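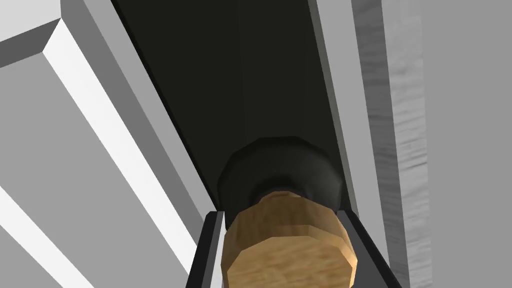

9/28/23

Up late again so this will be short. Jam day. Plums from Despina's tree, two carrier bags full, half of them already splitting. Got going after lunch which was stupid, should of started at 10. Stoning took forever. Hands still purple.

First pan fine. Second pan I went off to answer the phone (Védís, about the October weekend, wants to know if we're bringing the tent or sleeping in the house, said house) and it caught on the bottom. Not burnt burnt. A bit toffee-ish. Have put it in the ugly jars and will call it something else.

Ran out of lids. 4 jars with cling film and an elastic band till I get to the shop. Also need sugar, bin bags, stamps, the good teabags.

Despina came by for her share and stayed an hour. She's thinking of giving up the choir, says the new pieces are all too high and the hall is freezing. Told her to hang on till Christmas at least. She won't. She took 2 jars and left me a marrow, I did not want a marrow.

Then the evening went on choosing things for the back hall. Grey or the other grey. Been through what feels like 1,000 handles and they've all gone the same in my head. Védís likes black on everything.

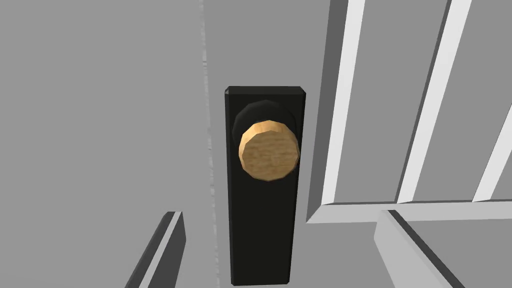 Grey door, black plate.

Want to sleep on it. Asked for the price with fitting and without, no anwser yet.

Rain on and off. Washing still out, forgot it, it can stay there now. Ring the dentist tomorow. Marrow soup??

Contact | © Védís Thygesen | Back to top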